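Punari puts sink-side dish racks to a plain test – and isn't sold on all of them

**Gondia, March** – Punari, the home goods testing group, today released its notes on dish racks that sit inside the sink. Makers promise a clear counter and a dry floor. Punari read more than 40 product claims and found few that said how either one was measured.

"Dry floor" is the weaker promise. A rack can't stop drips from a plate carried across the room, and gray carpet near a kitchen is a poor place to find that out. 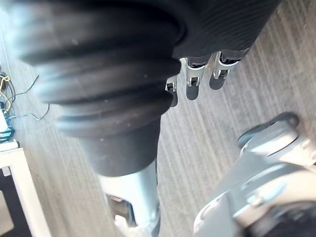
Punari also asked 3,712 households what they wanted from a rack. Most wanted their counter back. Fewer had thought about what they would give up, and in a double sink the answer is plain: the second basin. With a rack filling the narrower side, all the washing moves to the larger one. Anyone who likes to rinse in a separate basin should think twice before paying for the insert.

Thin upright tines do hold a plate on edge. Whether they suit deep bowls or heavy pans is another matter, and the sales copy from Drarkine and Güler, two of the brands reviewed, skips it.

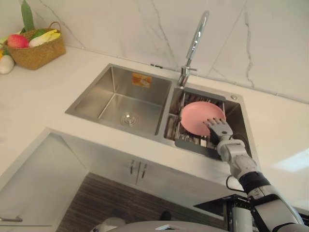 ## What Punari suggests

- Measure the smaller basin before you order, including the rim.
- Try a week with the second basin off limits.
- Ignore "fits all sinks." Punari found 8 listings that said so and gave no sizes.

The full notes are free from Punari's Gondia office. No maker paid for the review.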